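October 30, 2023

Drove the Erkero today!! Finally. I've been bugging the Sayegh showroom since July and they kept telling me the demo car was "on its way," and then this morning Zhuoran Xia called at 11 and said if I could get there before lunch it was mine for 30 minutes. I was in my coat before he hung up.

First thing, it's smaller than I expected. The photos make it look like a big family wagon, but it parks like a hatchback, and I had it into a tight spot on the first try (I never do that). The seats are wonderful. The steering is a bit too light for me, kind of like stirring soup, but Zhuoran showed me a setting that firms it up and after that I was happy. It's quick, too! I floored it on the ramp by the Arent exit and said a word I won't write down.
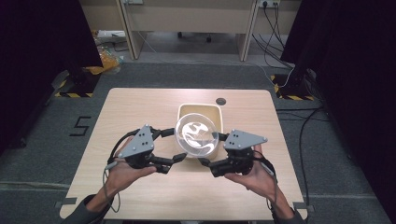

Both hands busy, clear bowl in the middle.

Things I didn't like: the back window is a mail slot, the cup holders won't take my big mug, and you have to go through the touch screen to turn on the rear wiper. Why?? My old Wovora has a stalk for that and it has worked fine for 12 years.

Then there's the money. They'd give me 1,000 for the Wovora, and I laughed out loud, then felt bad for the poor old thing sitting out there in the lot. It needs a new exhaust, I know, and the passenger door only opens from the inside. Still!

I told Zhuoran I'd think it over. He offered me the blue one with the tan seats, and I wish he hadn't, because I've been picturing it in the driveway all evening. Calling the bank in the morning, and I need to find the Wovora's spare key before I do anything else.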